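Home | Reviews | Workshop | Lab & Bench | Events | About

Review: a hand-held gripper for recording demonstrations, tried at the Brasoreck open day 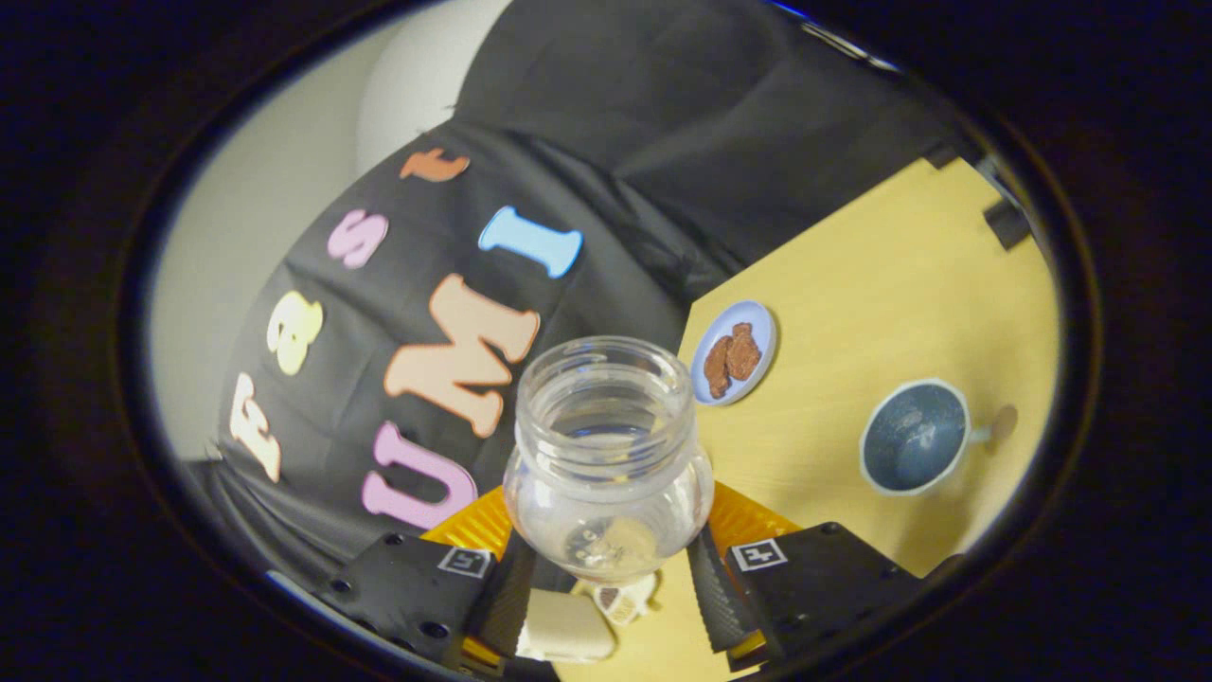
The gripper closed on a glass jar at the demonstration table.

Brasoreck opened its training workshop to visitors for an afternoon in October. Most of the floor was given over to conveyors and palletizing cells. I spent my time at a side table where Sakda Paisan was letting people use a hand-held gripper of the kind used to record manipulation tasks for later robot training. The letters on the black cloth spelled Fast and UMI, for anyone wondering which family of devices we are talking about. What follows is based on two sessions with the tool, one before the lunch break and one after the crowd had thinned out.

Fingers and pads

The fingers are matte black blocks with several small screw holes, and each carries a square black-and-white marker on top. The soft pads on the inner sides have a fine diagonal rib and are a separate, darker part. I consider the pads the best piece of the design. A glass jar is a fair test of them, being smooth, curved and rigid, and the pads take up the curve from both sides so that the load is not carried on a single line of contact.

I picked up and set down the jar 18 times. It slipped once, when I took it high, near the thread. Gripped low it held every time, including when I tilted my wrist well past what a sensible person would do with glassware. Small flat items were harder. The pads have some bulk and the operator has to come in at an angle to get anything thin off the tabletop. Ruth Urrego, who was ahead of me in line, managed it on her first attempt and I needed four.

Behind the fingers are two translucent orange plates with a grid-like pattern. They look good under bright light. They also sit close to the operator's line of sight, and I would have preferred something duller.

Handling

The session unit weighed 550 grams on the parcel scale at the registration desk. That is comfortable for short runs. After 20 minutes of continuous repeats I felt it in the forearm, mainly from holding the trigger partly closed. Trigger travel is long and the first third does very little. Paisan told me the return spring can be changed, and a lighter one would be my first modification.

The balance is slightly forward. With the jar in the fingers it is noticeably forward, and I caught myself bracing my elbow on the table. Trainers should watch for this, as a braced elbow produces short, cramped movements and the recordings will carry them.

Recording and review

Recordings went to a laptop running Uvora, a session manager I had not used before. It is plain and quick. Each run gets a number, a length and a keep or discard flag. By mid-afternoon the table had logged 103 runs from visitors, of which 69 were kept. Gilberto Arango, who was doing the sorting, put most of the discards down to people starting to move before the start tone. The tone is too quiet for a busy hall. A light on the handle would solve the problem at little cost.

I have one complaint about Uvora. A discarded run disappears from the list at once and has to be recovered through a separate menu. I lost a good run that way and did not get it back until Arango showed me where to look.

The table itself

The layout deserves a note, as many demonstrations get this wrong. The objects were household ones: the jar, a mug, a light blue plate with what looked like cookies on it. The tabletop is a light yellow wood and the cloth behind is black, so there is plenty of contrast between the two. Visitors understood what to do with a jar or a mug without a briefing, and the line moved quickly.

Clear glass is a demanding choice. You see the cloth and the table through it, bent by the walls, and judging the near edge takes practice. I would keep it in the set but not hand it to a beginner first.

Verdict

A solid tool with very good pads, a mediocre trigger and software that needs one menu moved. Suitable for training rooms and small labs that want to collect their own material. Check the spring before committing to long sessions – and bring your own speaker for the start tone.

Tested at: Brasoreck training workshop, open day
Good: pads, marker placement, simple run list
Less good: trigger travel, forward balance, start tone

We use cookies to remember your reading preferences and to count visits. Accept | Manage settings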